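Keep the landline

41 shares | 8 comments

Got the letter in December. Second class, two sides, lots of blue. Our copper line is going, the phone will plug into the broadband box from now on, isn't it marvellous. No date for it, just "in the coming months". There was a number to ring with questions. I rang it. Thirty five minutes of pan pipes and then it cut off.

So this is a moan. I've got to pick my daughter up at half three so it'll be a quick one.

I like a phone that stays put. I like that it belongs to a place and you ring the place. When I was growing up you rang Gran's house, and whoever was nearest picked up, and you had to get through a minute of my uncle before you got to her. I know more about my uncle from those minutes than from any Christmas. He kept finches. He didn't trust motorways. None of that would ever have reached me if Gran had had a mobile in her cardigan.

You don't get the wrong person any more. Everyone has their own number, their own little tunnel, and you go down it and get exactly who you wanted or you get voicemail. Efficient, yes. But I have friends of ten years whose husbands I have never spoken to. Not once. I wouldn't know the voice.

And the manners of it. "Is it too late to ring?" Nine o'clock was the limit in our house, after nine meant somebody had died. Now I get messages at ten to midnight about a PE kit and it's me who's rude for not answering.

Then there's the power. A copper phone gets its bit of electricity down the wire. Lights go out, phone still works, as long as it's a plain corded one. We live up a lane, the power goes three or four times a winter, and mobile signal is one bar if you stand on the bath. The new sort dies with the router. The letter does mention this, on side two, near the bottom. You can apply for a battery. My neighbour applied. The battery lasts an hour. Our last cut was from teatime till gone 2 in the morning.

People say well, who rings on a landline now, it's only scammers and your mum. Fine. My mum is 82 and that's rather a lot of the point. She knows five numbers by heart and one of them is mine. She can find the phone in the dark. She can hear it too, because it has a proper ring and it's loud, it doesn't buzz face down under a cushion.
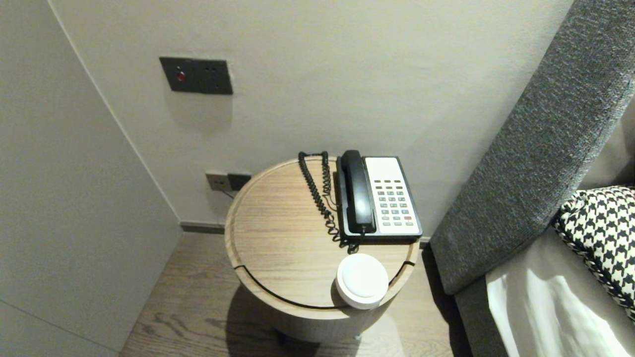 Rin Hamada, when I tried all this out over lunch, told me I was being soft. Her father had a corded phone by the bed for years and when he fell it was in the kitchen, and what he had on him was the mobile. That's what got him the ambulance. Copper was rotting in the ground anyway, she said, and half the faults on her street were damp in joints older than she was. You can be fond of a thing and still let it go.

I haven't got a good answer to the kitchen one. I'd say have both. I'd say nobody was asking her dad to choose. But she's right about the damp, our line crackles like bacon from October on, and I've shouted "you're breaking up" at my own mother more often than I'd like.

What I can't swallow is the way it's being done. As if it was a colour change on a bus. Nobody came round. Nobody asked who on the lane has a pendant alarm, and there's at least two of us up here with somebody who does. Gellevberg, down in the valley, got a drop-in morning at the library with tea and a man with a laptop. We got blue paper. Priya Rosenthal wrote to the paper about it last winter and recieved a reply thanking her for her interest in fibre.

Around 2000 I remember everyone saying landlines had a few years left. So it's done well, really. Long innings. I'm not asking for it to go on for ever, I'm asking for a battery that lasts the night and a person who picks up when you ring to say you're worried. Thats all. Put it in writing, on side one.

And keep the handset, whatever happens to the wire. Apparantly you can plug most of the old ones in the back of the new box and they work just the same, the ring and everything. Check before you sling it - ours was halfway to the tip when someone told me.

Right, half three. If you've tried to get a longer battery out of them and managed it, put it in the comments, with the name of the person you spoke to if you got one.

41 shares | 8 comments

Related
Who decided the bus should stop at Rawat Road?
Cash only, and quite right too
The Clisa cafe is shutting and I am not calm
In praise of the paper timetable
What we lost when Lelance closed its counter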